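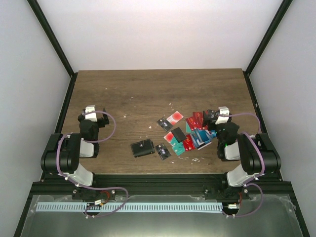 Friday, late – the wallet task

Home after ten again, feet hurt, writing this before I sleep because by Monday I will have talked myself into thinking it went fine.

The task this month is called Wallet. Cards on the table, small black wallet with a snap tab, two arms. Get the cards into the wallet. That is the full text of the assignment, give or take a paragraph about "bimanual coordination" that I'm fairly sure was written by someone who has never tried to pick a flat card up off a flat board. My own fingernails have trouble with it.

I drew the four o'clock slot, which is the bad one, because the Dirkard team had the station before us and left it the way they leave everything. Bits of paper all over the wood. I asked if the mess was on purpose and was told it was "variation." Maybe it is. In that case my bedroom has been producing excellent variation for years. I left it alone, since if I brush it off and our numbers change, someone will say that was why.

We used the usual pile. Black cards, the one with the big red circle, the bunch of colored ones that came out of somebody's junk drawer in May. I tossed them down without arranging them, which is the rule, and they landed fanned and overlapping in the middle with the wallet off to the left. The right gripper parks with its fingers up against the stack. The left one parks on bare wood with nothing in it. I have started to resent the left one a little. It has the easier side and still manages to arrive late.

The score sheet says 80 attempts a session. We got through 33. Of those I would call 2 good, and I mean the kind of good where you could show your mother. In both cases it was one card, a plain black one that happened to be sitting on top of the others with its edge in the air. Give it an edge and it can do it. Give it a card lying flat on the board and it scrubs at the wood like it's trying to get gum off a desk.

The club is very pleased with the total, though. 964 recorded attempts as of tonight, on the whiteboard, with a box drawn around it. I keep asking what that number is supposed to tell us. It tells us we turned the thing on a lot. If most of those are failures of the same type, then we have a big collection of one failure. I said this at the meeting and got the answer I always get, that more data will sort it out, and then we moved on to the T-shirts.

I should be fair. The Plura arms are better than what we had last year. They fold up where they're supposed to, and the little green light on the right wrist has become a comfort to me in a way I don't want to look into. The purple cables bother me. They loop out past the elbows on both sides and every time a shoulder swings I watch the loop and not the cards. So far nothing has snagged. I wrote "cable routing??" in the log for the third session running, and for the third session running I expect it to be read by me.

Had a long argument on the walk to the bus about what counts as success. The sheet says a card is "in" when it is in the wallet. Fine. Is half in, in? Last week the card was sticking up like toast and the team before us had marked it as a pass. I would have marked it as a fail. If we can't agree on that then the percentage on the poster means nothing, and the poster is going to Hiltstead with all our names on it. The judges there will bring their own cards. I can almost guarantee they will be shiny ones.

What I would do, if it were mine to decide: one card. Forget the pile. One card and the wallet, flat on the board, until it works more often than it doesn't, then a second card. It's slow and makes a terrible video, so it won't happen. The plan that's going ahead is to keep the whole pile and add a second wallet, in another color, to show it "generalizes." Generalizes what?

Some things to remember, because I won't:

The black cards with the purple and white logo slide more than the others. Try those first.

Ask whether the Khurana grant money can go to fingertip pads. Up to a few sets, nothing fancy. The ones we have are too smooth and everyone knows it.

Stop signing up for four o'clock.

One moment I did like. Attempt twenty-something, the right hand pushed down on the stack and dragged, and the whole lot shifted, and one red card slid out over the others until its corner hung free. Then it went for that corner. Missed it, closed on air, lifted away very proudly with nothing. But I would like to know if it meant to do the first part. I ran the same thing again as close as I could lay it out and it didn't do it, so probably not. I put a question mark next to it in the log.

Chem quiz first thing Monday and I haven't opened the book. Lights out.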